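Skurnlow Evening Classes
Living With Dogs, Session 2: Feeding an Adult Dog
Handout to take home

Hello again, and thank you all for such a lively first session! We ran over by a good bit talking about leashes (my fault entirely, I do love a leash story), so tonight we are going straight into food, and the notes are a little longer than usual so that you can put your pens down and listen.

Please start with the label. Every bag of complete dog food has a feeding chart on it, and the chart is a starting point for a dog of a given weight and a middling amount of exercise. Your dog may well need more or less than it says. The sample label we pass around in class gives 349 calories per cup, and the other one gives 471, so you can see how a person who switches foods and keeps using the same old scoop might end up with a rounder dog by June without ever meaning to.

Weigh the food if you possibly can. A kitchen scale is kinder to your dog's waistline than a scoop, and it takes hardly any longer once you're in the habit. Weigh out the whole day's ration in the morning, keep it in a tub with a lid, and feed from that. Training treats come out of the same day's allowance, I'm afraid, even the tiny ones.

Most adult dogs do nicely on two meals a day. Try to keep the times fairly steady, and leave fresh water down always.

Changing foods
Go slowly, over a week or so. Start with mostly the old food and a little of the new, and shift the balance every couple of days. If your dog has an upset stomach for more than 24 hours, or seems poorly in any other way, call your vet and don't wait for our next class.

Plain rice and upset stomachs
This comes up every single term. Some vets suggest plain boiled rice with a lean cooked meat for a day or two. It should be cooked soft, with no salt, butter, onion or garlic (onion and garlic are harmful to dogs, so check any broth as well), and it isn't a complete diet, so please don't let it drift into being the regular supper.

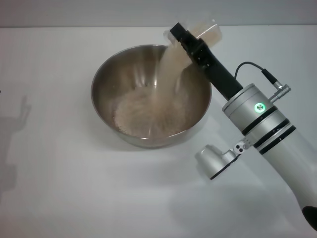 Milošević wrote after the last course that the bland meals had worked fine but going back to kibble was the hard part, as the dog held out for chicken, and what finally helped was stirring a spoonful of warm water into the usual food and picking the bowl up after 20 minutes.

I would add only that a dog who refuses food altogether for a day should be seen by the vet.

For next time
Bring your food label, or a clear photo of it, and your dog's most recent weight. We'll be in the Plenden room again, and we'll work out portions together.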